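Notebook, bench 2
28 October 2025
Evaluation of the Pokitz suturing kit, continued

Started with the items left from last time. The replacement needle driver from Wijaya came in the morning delivery, together with the cable tension tool we had asked for twice. The packing list says two spare jaw inserts, the box has one. I wrote to them and they promise the other in November.

Mounted the new driver on the left arm. The clip is the same as on the old one, but it needs a stronger push, and I was not sure it had locked until I pulled on it. The manual does not say if there should be a click. Please, whoever mounts it next, pull on it before homing the arm.

Homing went fine on the second try. On the first try the software stopped with error 105, which the manual lists as "wrist reference not found". I turned the wrist by hand to the middle, as the manual says, and started again. This is the same error we had with the old driver, so I now believe it is the arm side and not the instrument. To check: swap left and right arm cables and see if the error moves with them.

Settings today:
motion scaling 5 to 1
grip force limit 40 percent
tremor filter on
wrist camera at automatic exposure

The 40 percent is lower than the factory value. With the factory value the old driver left marks on the thread, and after that the thread broke when I tightened the knot. With 40 I had no break today, but the needle turned in the jaws two times when it went into the skin at a steep angle. Maybe 45 is a good compromise, I did not test it yet. It is also possible that the old inserts were simply worn and the factory value is right for new ones. I should not mix these two questions in one test.

The software has a "guided stitch" function, which is the main reason the kit costs more than the Geltdale one. It suggests an entry point and an exit point and then the operator confirms. My opinion after the morning: the suggestion is good when the wound line is straight and well visible, and not useful when thread lies over it. It takes the thread for the wound edge. I canceled the suggestion in these cases and continued by hand, which is allowed at any moment and works without delay. This I liked.

Thread handling is still the slow part. The long end makes loops on the skin and I need to clear them before the next bite, otherwise I catch them with the second instrument. The Waltutum trainer has a small thread guide at the side of the field for this, a very simple part. I will ask Pokitz if something like it is planned.

View of the field from the wrist camera, at the closed row:

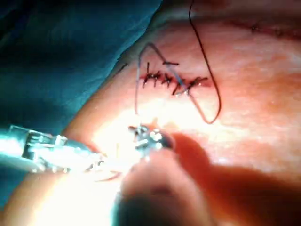 Interrupted stitches in black thread, needle in the jaws at left. Strong glare on the skin near the shaft.

The glare is my biggest complaint about the camera. Automatic exposure does not help enough, because the dark drape pulls it in the wrong direction. On the bright skin I lose the fine texture, and there the needle curve is hard to judge. The second problem is focus: what comes very close to the lens is only a soft shape. For the supplier report I would write that the camera is good for checking a row and weak for guiding the tip.

Ideas for the light, in the order I want to try them:
- lamp to 20 percent and manual exposure
- lamp moved to the other side of the arm
- polarizing film on the lamp (we have a sheet in the drawer with the filters)

The instrument wrist moved well all day, without the small jump we saw on the old one when changing direction. I cleaned the driver after work with the brush from the kit. The brush is too thick for the space between the cables, so I finished with a cotton stick. Inserts put back in the labeled bag.

Open points:
- missing jaw insert (Wijaya, November)
- error 105, cable swap test
- grip force 45, only with new inserts
- ask Pokitz about thread guide, and if the exposure can be locked from the foot pedal
- price of the service contract. The offer gives one price for both arms, and I do not see if instruments are included.

The loan period can be extended one time. I would extend it. Without the light tests the comparison with Geltdale is not fair to either of them.

Recent entries
Pokitz kit: unpacking and first homing
Old needle driver, marks on thread
Geltdale kit: notes on foot pedal and arm reach
Waltutum trainer: thread guide, sketch with dimensions
Filter drawer, new labels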